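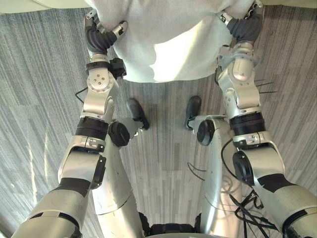
Textiles & Interiors

Bratell revises folding and hanging guide for light gray cloth

12 December 2020

Bratell has issued a revised handling guide for the plain cloths it supplies to rental offices and meeting rooms, with new instructions on hanging, edge inspection and folding over carpeted floors. It replaces the version published in March and applies to all stock now held at the company's Cardale warehouse.

The main change concerns how a cloth is held before folding. Under the old guide, pieces were laid flat on a table and squared from one corner. The new text asks for the cloth to be lifted by both upper corners and stretched level, with the lower hem hanging free above the floor. An uneven hem shows up in this position and can be marked for trimming before the piece goes back on the shelf. Soft wrinkles are accepted. Hard creases are not, and a creased piece is to be hung for 48 hours before a second check.

"A table hides the hem," said Lowri Parry, who wrote the guide with Guilan Liang. "You square the top corners, the bottom edge goes wherever it wants, and the customer finds it when the cloth is on the wall."

Parry and Liang checked 454 pieces between March and the start of the month. Most of those returned by customers had been folded correctly but had a hem that curved by more than the permitted amount. The limit is unchanged in the new edition. Liang said the curve was usually present on delivery and became worse with washing, mainly in the lighter grays, where the weave is looser.

Lighting is covered in a separate section. A pale cloth lit strongly from one side will show a shadow across the other half, and the guide warns against recording this as a color fault. Inspectors are told to turn the piece and look again. If the darker half stays with the cloth, it is a fault. If it stays with the room, it is not.

Carpet has its own page for the first time. Customers working over striped or streaked gray carpet are asked to keep the cloth clear of the pile at all times and to vacuum before hanging. Pale cloth picks up dark fiber, and the guide puts the cost of a rewash on the customer where carpet fiber is found in the hem.
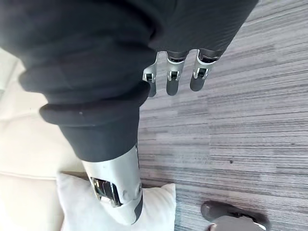 Black fabric with a thick rolled cuff and a small fleck of lint.

The same page deals with black fabric, which has the opposite problem. Pale lint is easy to see on a heavy black sleeve or cover and tends to settle on raised parts such as cuffs and seams. Bratell recommends a dry roller and advises against damp wiping. Cuffs should be unrolled and brushed on the inside at least once every 3 months - a step the previous guide left out.

Broldale, which rents cloths and covers from Bratell, will use the guide at its own storage site. It has asked for a single-sheet version to post beside the shelves, and 100 copies are being printed.

Fitted covers with elastic edges are outside the scope of the guide. Parry said a supplement on those would follow, with no date set. Copies of the full text can be requested from the Cardale office.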